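Drum nightstand rocks on uneven floor, phone slides around
Asked in Furniture and Bedroom

Gaspard Masson
I run a small guesthouse and bought round wood nightstands for the rooms, the drum kind on a black metal base. In one room the table rocks whenever anybody picks up the desk phone. The floor is old and dips next to the bed. I tried folded paper under a leg and it was fine for a few days, then it went flat and the rocking came back. I would like to fix it without drilling into the base. Also, what do people do with the phone cord? It ends up lying over the buttons.

3 replies

Jummai Adeyemi
Use felt pads, the stick-on kind, but don't put one under every foot. First turn the table slowly where it stands. A three-legged base shouldn't rock on its own, so if yours has three legs, check the screws where the brace meets the legs. I had one from Lanel that I blamed on the floor for months – two loose screws. Tighten everything with the table upside down on a blanket, then stand it up and see what's left. If it only leans after that, stack thin pads under the low foot until a glass of water sits level. Clean the foot with rubbing alcohol first and leave the pad 20 minutes before you put weight on it.

For the cord, unplug the handset end and let the coil hang until it stops twisting. Then run the line cord behind the base and down the back.

Usman
just move the table to the other side of the bed

Flenanwood
Paper always goes flat. Hard plastic shims work better, and you can snap them off to length. A pack of 14 lasts years. Put a bit of rubber shelf liner under the phone too – mine stopped sliding after that. I keep the phone at the back half of the top so the handset is still easy to reach from the pillow.
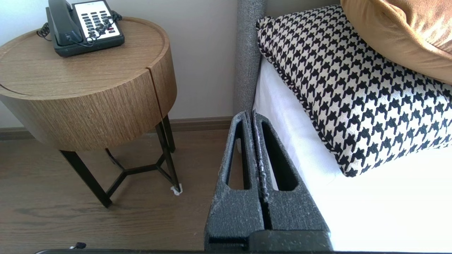

If the bed is high, turn the phone a little toward the pillow before you stick anything down, and check that the drawer still opens, if yours has one. Leave the rest of the shims in the room, you will want one again when the floor moves in February.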